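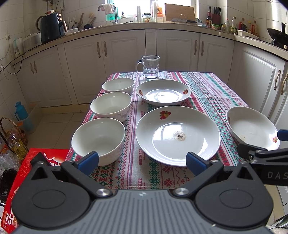 I've been sorting out the white dishes, which has taken most of July so far because I only get to it after dinner.

The problem is that we never bought a set. We moved here from Boston with whatever fit in two boxes, and since then it's been a bowl from a yard sale, a plate from the church rummage, and so on. From across the kitchen it all passes as white. Set it out on the table and there's hardly a pair in it. A few have little fruit decals on the rim. One bowl has a pale lavender flower pattern on the outside that I had forgotten about completely, since it sits in the middle of the stack.

I wanted to know which ones to keep out and which to box up. The shelf over the sink is 14 inches deep and the big plates only go in if the bowls come out first. I do that every single night and I'm tired of it.

So the rule for now is that anything with fruit on it stays. I like the fruit. The deep plate is the one everybody reaches for, for pasta or anything with sauce, and it's usually the last one to get washed. I scrub it with baking soda when dish soap doesn't do it. The shallow bowls stain too, and I've stopped worrying about that.

The plain bowls go down to the low cabinet. I looked at new ones at Bosman and they wanted $47 for four, so no.

The tablecloth is the cross-stitch style one with the bands of red, pink, green and teal. It says HANDMADE in tiny red letters in one of the stripes. I wash it cold and hang it over the porch rail. It used to be for company, but I got tired of saving it.

Still to do: the glass mugs. They're fine for water but I don't trust them with coffee. I also need to find a lid for the Skelau casserole, which I've been covering with foil since we moved. If anyone has had luck getting spare lids, leave a comment.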